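Tablecloths, pouches and bowls of old petals: what I do with the small stuff

I spent the best part of a wet March sorting out the little table at our place in Sullthorpe, and a few people have asked me to write down what I do with it all. By "it all" I mean the cloth, the fabric pouches, the lidded tins and the dried flowers, which seem to breed when I'm not looking. None of this is clever. It's just what has stuck after a fair few years of doing it the hard way!

**Checked tablecloths**

I love a checked cloth – mine have always been some shade of blue or green with white – but the white squares do show up every drip of tea. Cold water first, always. I run it through the back of the mark, dab on a bit of dish soap, leave it while I have a cuppa, then it goes in a cool wash with similar colours. If you use hot water on tea or egg you'll be looking at that stain until you move house.

For creases, take the cloth off the line while it's a touch damp and iron it from the wrong side. If I can't be bothered (often) I put it straight on the table damp, smooth it out from the middle with my palms and walk away. It won't be perfect. Where the table sits against a wall, the cloth loves to ride up and bunch, so I let the back edge hang shorter than the front and it behaves much better.

**Fabric pouches and little bags**

Anything soft and shaped goes flat and sad in a drawer. I stuff mine with white tissue paper, scrunched and not folded, or with a clean white hanky if I've run out. Don't use newspaper, please – the ink comes off on a pale lining, and I have a ruined one from a market in Mukham to prove it. Coloured tissue is nearly as bad if there's any damp about.

Fill the corners first and then the middle, and let a bit poke out the top so you can grab it when you want the bag again. Straps and strings I leave loose on the outside. I used to tuck them in and they came out with a kink that took a good steam to shift.

Houndstooth and other black-and-white checks need a bit of care in the wash. I do a test on an inside seam with a wet cotton bud, and if any black comes off, it only ever gets sponged. A colour catcher sheet helps, but I wouldn't bet a favourite on it.

**Brass lids and tins**

Check it's solid brass before you go at it. A fridge magnet is enough: if it sticks, you've most likely got plated steel, and hard polishing will wear straight through. For solid unlacquered brass I mix 2 teaspoons of lemon juice with enough bicarb to make a paste, rub it on with an old singlet, rinse and dry straight away. Drying is the part people skip, and then they wonder about the spots.

Fingerprints come up fast on a domed lid, so I hold it by the rim with a tea towel. If it's lacquered, warm soapy water is all it wants.

**Dried leaves and petals**

Potpourri goes dusty long before it goes bad. I tip mine into a colander, give it a gentle shake outside (upwind, learn from me) and throw away whatever has turned to crumbs. Then it goes into a paper bag with 4 drops of oil, gets folded over and stays in the cupboard for 12 days or so long as I can stand to wait. I like lavender for the hall and orange for the kitchen.

Clear glass is my pick for holding it, as you can see when the bottom layer needs a stir. Wash the glass in hot water with a splash of vinegar and make sure it's bone dry before anything goes back in. Keep it off the windowsill too. The sun takes the yellows first, and everything ends up the colour of toast.
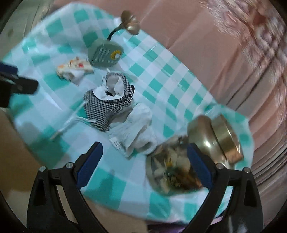 How often should I freshen dried flowers with oil?

Once the scent has faded when you stir them, which in my house is every couple of months. Use a few drops at a time, and keep the mix in a closed paper bag until the oil has soaked in so it doesn't mark the cloth or the bowl.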